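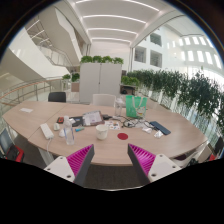
Liner hand-held gripper with the ribbed magenta pads, at a meeting table. View from the tool's own camera.

Clunura Liner
Hand-held two-finger gripper with wide-angle camera

The Liner is a tool for recording demonstrations by hand. The operator holds it, does the task with the two fingers, and the camera records the work from the same position that it will have on the robot arm. It is made for teams who want to collect data in offices, kitchens and public buildings, where it is difficult to bring an arm.

Fingers and pads

Each finger has a white outer plate with small round screw holes, and on the inner side a soft pad in magenta. The pad has dense ridged fins, angled to the center. When the fingers close on an object, the fins bend and take a part of its shape. We recommend this pad for mixed objects on a table, such as a paper cup, a cable or a phone lying face down. Very thin items, for example a single card on a flat surface, need some practice: bring it first to the table edge and take it there.

The pads are a wearing part. One pair is mounted on delivery and one pair is in the box. To change a pad you remove the screws of the outer plate, slide the old pad out and slide the new one in. Please do not use alcohol on the pads, it makes the material hard. Water with a little dish soap is enough.

Camera

The lens is a fisheye type, fixed above the fingers. Both finger tips stay in the view, and there is much of the room behind them also. The corners are dark, as is normal with this lens, and the lower part of the view is black. Our software applies a mask to these areas, and you can switch the mask off if your own pipeline prefers the raw picture.

In rooms with large windows or long ceiling lights we advise to lock the exposure before the first recording of the session. The button is on the left side of the handle. A short press locks, a long press returns to automatic.

Technical data

Length with handle: 188 mm
Pad material: soft polymer, magenta
Recording time on one battery: 70 minutes
Charging: by cable, or in the Fjeld dock (not included)
Mounting on arm: with Posari flange adapter (not included)

In the box

Liner gripper with mounted pads
One pair of spare pads
Battery and charging cable
Screwdriver for the outer plates
Wrist strap
Printed quick guide

Fjeld dock

The Fjeld dock charges the battery and copies the recordings to your computer at the same time. It has place for two grippers. If you work with both hands, order the second Liner as the left version, where the exposure button is mirrored. The pads are the same for both versions.

Posari adapter

With the Posari adapter the same fingers and the same camera go on a robot arm, so the distance between lens and pads does not change. Please write the model of your arm in the comment field of the order, because the hole pattern is different. Without this information we can not ship.

Ordering

Orders received until 25th May are shipped with the current pads. After this date we deliver the pad with a thicker base. It fits on all existing fingers, and the old pads stay available until September.

For repairs, please send the complete tool with the battery removed. Spare plates and screws can be ordered separately on the parts page.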